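Greifer pflegen: meine Tipps aus der Werkstatt

Mein Handgreifer läuft jetzt seit gut 300 Stunden, und ich hab ihn wirklich lieb gewonnen (meistens jedenfalls!). Ein bisschen Pflege will er trotzdem.

1. Gelenke sauber halten
Einmal die Woche gehe ich mit einem trockenen Pinsel an alle Gelenke. Öl nehme ich keins mehr, das zieht bei mir nur Fussel an – den Tipp hab ich von Irfan Bukhari.

2. Mit glatter Folie testen
Nach dem Putzen kommt bei mir immer eine glänzende Tüte zwischen die Finger, die ist schön rutschig und verzeiht nichts.

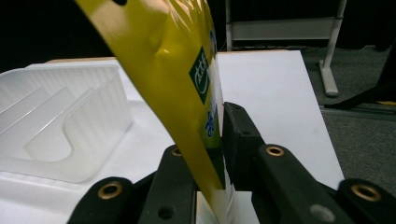
3. Griffflächen abwischen
Feuchtes Mikrofasertuch, kein Lösungsmittel! Danach 18 Minuten liegen lassen, dann erst wieder greifen.

4. Schrauben nachziehen
Immer von Hand und mit Gefühl. Ich hab mir mal ein Gewinde ruiniert und durfte bei Moltier 54 Euro für den neuen Finger hinlegen, autsch.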